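Bultlow swaps the Easter egg hunt for something you can keep

Bultlow's spring egg hunt will go ahead this April without any chocolate in it, a decision that has been received in the village with the sort of calm usually reserved for parking charges.

In place of foil-wrapped eggs, children will be looking for 65 papier-mâché ones, made over the winter from old newspapers, flour paste and the contents of several people's button tins. Each egg has a packet of wildflower seed inside. Finders keep the egg, plant the seed and, in theory, go home in a better mood than they would after eating their own weight in cocoa solids before lunch.

The organisers at Hebden Hall say the change has been coming for a while. Last year's hunt left the playing field covered in scraps of foil, most of which had to be picked out of the hedge by hand. It also left one Labrador at the vet's overnight. The dog is fine. The bill was not.

Dyes for the eggs have been made from onion skins, beetroot and red cabbage. The onion skins gave a handsome rust colour and the beetroot a respectable pink. The cabbage, which several websites promised would produce a robin's egg blue, has produced something closer to a wet pavement, and those eggs will be hidden in the easier places to make up for it.

Anyone wanting to make their own can come along to the craft mornings in the hall's back room, which run from 10am until the paste runs out. Balloons, the traditional mould for this kind of thing, have been dropped this year on the grounds that they end up in ditches. Scrunched paper tied with string does the job nearly as well, provided you are not fussy about your eggs looking like eggs. Entry is 50p, and old shirts are advised.

There will also be a bonnet parade at 2pm on the day. The rules have been tightened. Bonnets must be made from things already in the house, glitter is out unless it is the kind that rots, and live chicks are once again not permitted, a line that was added to the poster some years ago and has stayed there ever since.

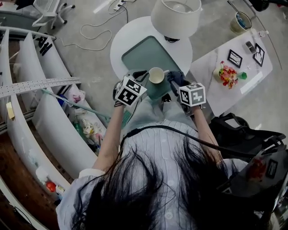
A cup, a teal-green tray and a vase of artificial flowers on the table next door.

Prizes for the parade are being given by Edis, the garden shop on Vetik Lane, and consist of a tray of primroses for each of the seven age groups. The seventh is for adults, who were asked last year to stop entering the under-fives.

Money raised will go towards replanting the bank behind the bus shelter, where £1,841 has been collected so far and where the daffodils were strimmed last spring in what the parish newsletter called a misunderstanding.

The hunt starts at 11am from the hall steps. Baskets are not provided, so bring a bag, a bucket or a hat. If it rains, everything moves indoors, papier-mâché and weather being what they are – and the eggs will be hidden behind the stacking chairs.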